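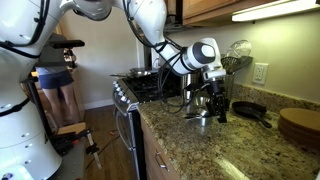 Drikstead coalition vote - who's following this?

Home Forums Politics New posts Search
Filed under: Parliament & Elections
Print this thread | E-mail this thread

koval_watcher
So the deal is signed! Four parties, one cabinet, and Lukian Hladun as prime minister if it passes Sunday. They need 90 votes and I think they get there easily. I stayed up reading the whole agreement and the part on local budgets is so good - towns finally keep their own property tax.

bosis74
Easily? Two of those parties couldn't agree on a speaker in September. I'd wait.

koval_watcher
They did agree in the end, and it only took a week of yelling :)
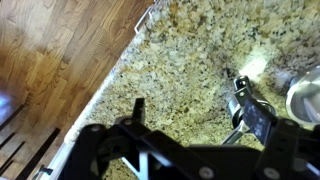 Plus the speaker they picked has been great. Committee hearings are on the radio now, I listen while I cook and it's better than any drama.

fusico_fan
I love the hearings too! But bosis has a point. Seven members from the Koval district haven't said how they'll vote, and the rail money got dropped from the final text. My aunt's town was counting on that line.

bosis74
Right, and Hladun promised it at the rally. He hasn't said a word about it since.

koval_watcher
Page 7, second paragraph - it's moved to next year's budget. Still in there.

bosis74
"Will be considered" is not a train.

fusico_fan
OK but who's listening live on Sunday? Roll call starts at 4.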